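Paiva 집밥 상차림 말뭉치 안내문

안녕하세요! Paiva는 사람들이 집에서 밥상을 차리며 남긴 짧은 글을 모은 한국어 텍스트 자료입니다. 처음에는 친구들끼리 돌려 보던 식탁 일기였는데, 읽다 보니 "이건 정말 모아 둘 만하다!" 싶어서 여기까지 왔습니다. 요리법 자료는 이미 많지만, 다 된 음식을 어디에 어떻게 놓았는지, 왜 그 그릇을 골랐는지를 적은 글은 의외로 찾기 어렵더라고요. 그 빈자리를 조금이라도 채우고 싶었습니다.

현재 공개본에는 글 1103편이 들어 있고, 글쓴이는 모두 27명입니다. 한 편의 길이는 두세 문장짜리 메모부터 한 페이지를 꽉 채운 수다까지 제각각이에요. 맞춤법은 거의 손대지 않았습니다. "앞접시"와 "앞 접시"가 섞여 나오고, 같은 그릇을 두고 누구는 대접, 누구는 국그릇, 누구는 그냥 "그 큰 거"라고 부릅니다. 저희는 이 들쭉날쭉함이 참 좋습니다.

파일 구성

texts 폴더: 본문. 글 한 편이 파일 하나이고 UTF-8로 저장되어 있습니다.
meta.csv: 글 번호, 글쓴이 번호, 끼니 구분(아침, 점심, 저녁, 야식), 먹은 사람 수.
terms.csv: 상차림 낱말 342개와 뜻풀이, 그리고 본문에서 뽑은 용례.
CHANGES.txt: 바뀐 내용 기록.

meta.csv의 끼니 구분은 글쓴이가 직접 고른 값입니다. 오후 네 시에 먹은 비빔국수가 점심으로 되어 있기도 하고 저녁으로 되어 있기도 한데, 고치지 않았으니 시간대 분석에 쓰실 분은 본문을 같이 봐 주세요. 먹은 사람 수가 비어 있는 글은 본문에 언급이 없는 경우입니다.

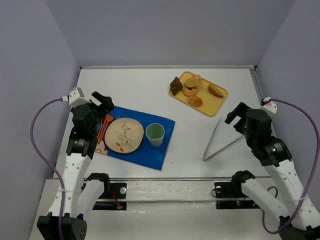 낱말 표는 저희가 제일 공들인 부분입니다. 뜻풀이를 쓸 때 사전을 베끼지 않고, 본문에 나온 쓰임을 먼저 늘어놓은 다음 거기서 뜻을 끌어냈어요. 예를 들어 "깔개" 항목은 처음에 한 줄이었는데, 용례를 모으니 천으로 된 것, 종이로 된 것, 냄비 밑에 까는 것까지 다 이 말로 부르고 있었습니다. 그래서 흰 식탁 위에 파란 깔개를 깔고 식기와 음식을 올린 상이라면 "식탁 깔개"로, 뜨거운 냄비 밑에 받친 것은 "냄비 받침"으로 나누어 적었습니다. 색 이름도 따로 표시해 두었으니 "파란 깔개"만 골라 찾는 것도 됩니다. 찾아보면 재미있어요!

글은 이렇게 모았습니다

글쓴이들에게는 주제를 주지 않고 "오늘 상을 어떻게 차렸는지 편하게 써 주세요"라고만 부탁했습니다. 한 사람이 적어도 20편을 써 주셨고, 신이 나서 훨씬 많이 보내신 분도 있습니다. 개인 이름과 주소, 가게 이름은 Catalina Cisternas가 전부 읽으면서 지웠습니다. "엄마", "막내", "옆집 언니" 같은 호칭은 남겼습니다. 이걸 지우면 밥상 이야기가 이상하게 쓸쓸해지거든요.

정리 도구로는 Orkano를 썼습니다. Osvaldo Amaral이 만든 작은 스크립트 묶음인데, 줄바꿈을 통일하고 겹치는 글을 찾아 줍니다. 김치찌개 이야기가 워낙 많아서 중복으로 잘못 잡힌 글이 꽤 나왔고, 그런 글은 사람이 다시 읽고 되살렸습니다. 덕분에 김치찌개만큼은 아주 든든합니다!

써 보면 좋은 곳

생활어 연구, 그릇과 음식 이름의 지역 차이 살펴보기, 한국어 수업의 읽기 자료에 잘 맞습니다. 특히 "놓다, 얹다, 올리다, 차리다, 펴다"를 견주어 보기에 좋아요. 밥은 푸고 국은 뜨고 반찬은 담는다는 이야기를 교실에서 해 보셨다면, 용례 파일을 열자마자 반가우실 거예요.

조심할 점

글쓴이 대부분이 도시에 살고, 혼자 먹는 밥상 이야기가 많습니다. 제사상이나 잔칫상은 거의 없습니다. 알레르기나 영양에 관한 문장은 글쓴이 개인의 생각이니 건강 정보로 쓰지 말아 주세요. 사투리 표시는 아직 고르지 않습니다. "정구지"에는 표시가 있는데 "솔"에는 빠져 있는 식이라, 다음 판에서 손볼 예정입니다.

바뀐 내용

10월 2일: 야식 구분 추가. 낱말 표에서 "종지"와 "간장 종지"를 한 항목으로 합침.
6월: 첫 공개. 이때는 끼니 구분이 세 가지였습니다.

이용 조건

연구와 교육에는 자유롭게 쓰실 수 있습니다. 글을 통째로 다시 실을 때는 Paiva라는 이름과 글 번호를 함께 적어 주세요. 잘못된 뜻풀이나 빠진 낱말을 발견하시면 terms.csv의 행 번호와 함께 저장소 이슈에 남겨 주시면 됩니다. 우리 집에서만 쓰는 그릇 이름도 대환영입니다!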